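Two arms and a table of paper cups

Mitsuko Tanabe keeps the door to the Prirska workshop propped open on visitor days, and she expects people to walk in late. I was 15 minutes late myself. She nodded at a folding chair and went on explaining the morning's schedule to a couple from the machine shop across the road.

Tanabe has run the open days at Prirska from the start. The December one will be bigger, she told me, with a talk and a parts sale. The one I went to was small, and most of it was spent watching a two-armed robot work with paper cups.

"People ask for something harder," she said. "They want to see it fold a shirt. I tell them to watch the cups for ten minutes and then ask me again."

The project is called Tisik. It has logged 3,000 cup runs so far, and Tanabe wants another 1,000 before the group changes anything on the grippers. Every run is saved, including the bad ones. She was firm on that point.

"The bad ones are where I learn what to fix. If I throw them out, I have a nice folder and no information."

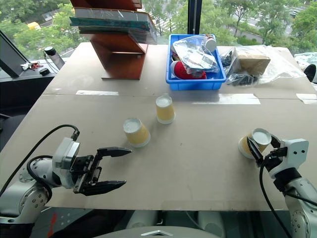
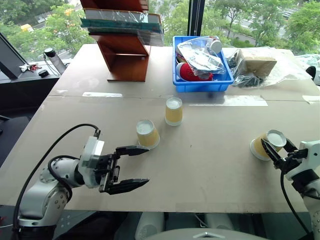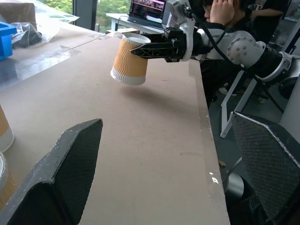
Paper cups at work on the Tisik table.

Chie Takagi looks after the software side and had driven in from Farkon that morning. She came to robots from packaging, where she spent six years on a line that filled soup tubs. I asked whether a cup is easier than a tub.

"A cup is worse," she said. "A full tub stays where you put it. An empty cup has no weight to speak of. You touch it a little wrong and it walks away from you."

She said grip force took up most of last winter. Too much and the side of the cup buckles, too little and it slides. The setting they use now came out of 146 trials done over two weeks, and she still doesn't like it much. Damp days are a problem — the paper gets softer, and the same setting leaves a dent.

One of the visitors wanted to know what it all costs. Tanabe gave him a straight answer about the cups, which come from a wholesaler called Hồ in sleeves of 106, and a less straight one about the arms. "More than my car," she said. "I have an old car."

I asked both of them what they would say to someone thinking of coming in December. Takagi said to bring questions about the software, as most people only ask about the hardware. Tanabe said parking is behind the building, and that the side entrance sticks, so push.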